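Handling Clothes With a Hand-Held Gripper: House Rules for the Bedroom

Shagufta Usmani wrote the first version of these for the Favesbridge homes in July. Junaid Baloch and I have added to them since.

Before you start

Strip the bed down to the sheet, or at least clear the half you will work on. Pillows and cushions go to the side, against the wall or headboard, and stay there until the session is over.

Empty all pockets. Take off pins, brooches and loose belts. Close zippers halfway so the teeth don't scratch the finger pads.

Wipe the pads with a damp cloth and let them dry. Lint builds up fast with fleece and towels. We change pads after 2,000 grips, or 1,000 if the work is mostly denim. Write the change on the Mastex card.

Gripping

Pinch a fold, never a single layer. Knits stretch when you lift them by one layer, and thin cotton slips out.

Keep the jaws off buttons, collar points and anything glued on. On a shirt, take hold at a seam or at the hem.

Squeeze until the cloth stops sliding, then stop. More force leaves marks on satin and velvet.

Lay the piece out flat before the first fold. If it lands in a heap, open the jaws all the way, back off and pick a new spot - don't drag it across the sheet.

Dark clothes on a light patterned sheet are easy to follow. Black on navy is not, so change the sheet or leave those pieces for last.

People and pets

One person per gripper. Two people may work on the same bed if they agree who moves first. Keep your free hand away from the linkage, and tie back long sleeves. Cats and children stay out, door shut.

Take a break after 5 garments. Tired wrists twist the cloth.

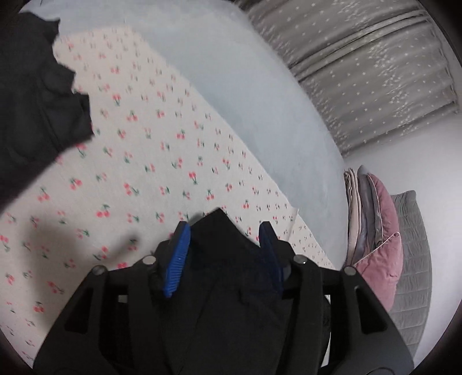
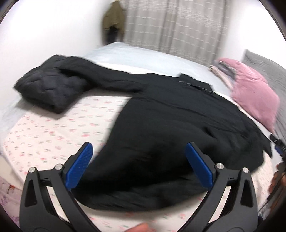 Black clothing on patterned sheets, with the blue finger pads on.

Questions about pads or spare pivot bolts go to Atif Rind at the Murthy workshop, mornings only.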